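Brulberg Blossom Trail – Visitor Guide and Set-up of Your Trail Pass
Section 2. Before you start walking

This section explains how to prepare the pass, how to choose your gate and how to reach the trail from the station. Please read it before the day of your visit. The trail has two gates, Mirnomari Gate (lower) and Bremby Gate (upper), and they do not open at the same hour.

2.1 Activating the pass

The pass is a paper card with a number on the back. It is not valid until you activate it.

1. Find the number on the back of the card. Scratch the gray strip softly with a coin.
2. Go to the activation page of the trail office, or use the yellow machine inside Brulberg station, next to the lockers.
3. Enter the number and choose the day of your visit. One card is good for one day only.
4. Choose your gate. Write the gate name on the card with a pen, in the white box.
5. Keep the receipt until you leave the trail.

Note: The day can be changed one time, until the evening before. The gate can be changed at any time at the station machine.

Caution: Please do not laminate the card. The staff must punch it at the gate, and the punch cannot go through the plastic.

2.2 Choosing your gate

Mirnomari Gate is 200 meters from the bus stop and the path is flat until the old mill. It is suitable for wheelchairs and for small children. The plum trees are here, and they usually begin to flower in the first days of February. This year the lower gate opens for the season on 3rd February.

Bremby Gate is near the top of the hill, at 602 meters above the sea. The cherry trees grow on this side and they flower much later than the plums. From Bremby Gate there are 1,415 stone steps down to the river, and many visitors have pain in the knees the next day. If you start from the upper gate you will walk down almost the whole way, but you must still climb a little after the tea house.

In June both gates stay open until sunset for the iris garden. In the other months please see the board at the station.
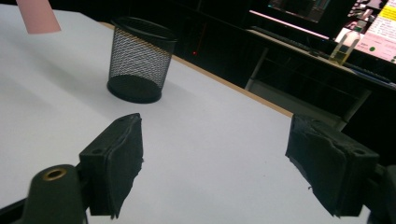 My family took the upper gate last spring and the steps were slippery from the morning fog, so I would tell everybody to bring shoes with a good sole and to hold the rail on the left side. The tea house was closed that day also – bring your own water! (comment left by Sandhu on the web version of this guide)

We thank the visitor for this comment. The rail was repaired after the winter, but the advice about the shoes is correct. The opening days of the tea house are now written on the station board.

2.3 Going to the gate by bus

1. Leave Brulberg station by the east exit. The west exit goes to the shopping street and there is no bus there.
2. Wait at stop 2. The same stop is used for both gates, so please check the name on the front of the bus.
3. Take a ticket from the small box when you get on. You pay when you get off.
4. For Mirnomari Gate, get off at "Old Mill Road". For Bremby Gate, stay on the bus until the last stop.
5. Show your pass at the gate. The staff will punch it and give you a folded map.

Note: The driver can change coins but not large bills. There is a change machine beside the ticket windows in the station.

Caution: The last bus from Bremby Gate leaves before the gate is closed. If you miss it, you must walk down the road, and there are no street lamps on this road.

2.4 On the trail

Follow the blue marks painted on the stones. The red marks belong to the forestry road and visitors may not use it. When two paths look the same, look for the mark on the ground and not on the trees.

Please do not shake or bend the branches for a photograph. Picnic is allowed on the grass below the mill and on the benches near the river – on other places it is not permitted. There are no trash cans after the gate, so please carry your trash back to the station.

If the trail is closed because of strong wind, your pass can be used on another day. Show the card at the ticket window in Brulberg station and they will put a new stamp on it.

Toilets are marked on the folded map. For luggage and lockers, continue to Section 3.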